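Progress report to Skitex, period ending May
Project: Grenora handheld gripper, treatment room tasks
Prepared by: Lumturie Angelovski, Celtari

Status

Recording at the Penry site stopped for part of the period after a fault in the finger mount of the handheld gripper. Work has resumed with restrictions. The budget is unaffected. The delivery of the second batch of recordings moves back by 2 weeks.

What went wrong

At 10:40 an operator reported that the fingers had stayed closed after the trigger was released. The gripper was holding a folded towel at the time, well clear of the client. The operator set the unit down on the side counter and freed the towel by hand. There was no contact with the client and no injury.

On the bench the fault came back with the same unit. The center insert had shifted in its seat and was rubbing against one side of the mount. With a light load the return spring overcame the friction. With a thick or soft object it did not. The retaining screw had backed out by less than one turn, enough to let the insert tilt.

The service log shows 3000 closing cycles since the last check of that screw. Our inspection sheet covered the trigger, the cable and the finger pads. It did not list the screw. That was our omission, and the sheet has been corrected.

Effect on the data

We reviewed 114 recordings made with the unit since its last service. In 6 of them the measured finger opening lags behind the trigger by more than our limit. Those recordings have been withdrawn from the set and will be repeated. The others pass. We found no drift in the position data – the fault was confined to the mount.

Corrective action

The screw has been replaced on every unit and fitted with thread-locking compound. Torque is checked before each session and written on the sheet. A unit that fails to open within the limit on a test block is taken out of use for the day.

The gripper is no longer used to hold anything over a client who is lying down. Towels and covers are placed by hand until the revised mount has passed its load test. The operator must also be able to drop the gripper at any point, so the wrist strap has been removed.

Open items

The revised mount has a deeper seat for the insert. Parts are on order and the drawing is attached to the cost annex. We still have no good explanation for why only one unit loosened. Vibration during transport is the leading candidate, but the carrying case has not been tested yet.

The client consent form needs a line on equipment faults. A draft is with Penry for comment. We ask Skitex to confirm that the later delivery date is acceptable and that the repeat recordings can be charged to the existing session line. The next report will include the load test results and the case test, if the shaker is free in time.

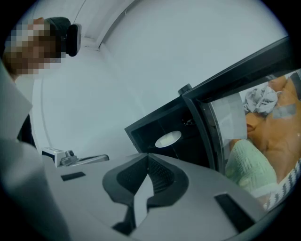
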